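Home Products Personal Safety Home Security Trade Support Contact

Category: Home security > Door and window alarms

Mokska Door and Window Alarm Kit

The Mokska kit is a wireless alarm for flats, park homes and small houses. It covers the front door and the windows a burglar is most likely to try, and it can be fitted in an evening without drilling. The kit is made by Monemix and replaces the older Paredes model, which is no longer on sale. Spare sensors for the Paredes will be stocked until November.

In the box you get one base unit, six contact sensors, two key fobs, a mains adaptor, sticky pads, a screw pack for anyone who prefers a permanent fixing, and a printed guide. Batteries for the sensors are included. The base unit runs off the mains and has a rechargeable battery that takes over in a power cut.

Each sensor is in two parts. One goes on the frame and the other on the door or window itself. When the alarm is set and the two parts move away from each other, the base unit sounds. You can set the whole house, or use night mode, which leaves out any sensors you choose so that you can still open a bedroom window.

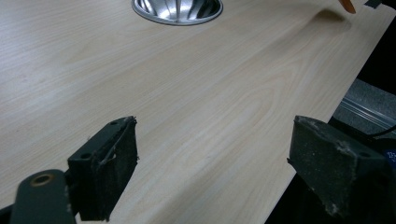
The base unit needs to be within reach of a socket and out of sight of the front door. A hall cupboard is fine, and so is a desk or side table in a back room. If the top has a round metal-rimmed hole set into it, like the one on this pale wooden table, try the adaptor plug in it before you decide where the unit will stand. The plug is 51 mm across at its widest point and won't go through a smaller opening, but the other end of the lead is slim and can be fed up from underneath. Don't stand the unit on top of a radiator or right beside a microwave.

Setting up

Plug in the base unit and wait for the green light. Pull the tab from each sensor and it will join by itself. If a sensor does not join, hold its button down until the light on the base unit flashes, then let go. Wipe door and window frames with a dry cloth before using the sticky pads, and press each one firmly in place. The pads do not hold well on fresh paint or rough brick — use the screws there.

Walk round and open each door and window with the unit in test mode. It gives a short beep for every sensor it hears. Do this again whenever you change a battery.

What it does not do

The kit does not call the police and is not watched by a control room. It makes a loud noise and, if you add the Flosholm dialler (sold separately), rings the phone numbers you have stored. It will not pick up broken glass if the window stays shut. If your insurer asks for a professionally fitted alarm, check with them before you buy, as this kit may not meet their terms.

Guarantee and returns

The kit is guaranteed for two years against faulty parts. Keep your receipt. Batteries and sticky pads are not covered. Unused kits can be returned in their original box, and we will refund the price once the box has been checked in — postage back is paid by the buyer. The support line is open on weekdays and on Saturday mornings.

Page last updated: November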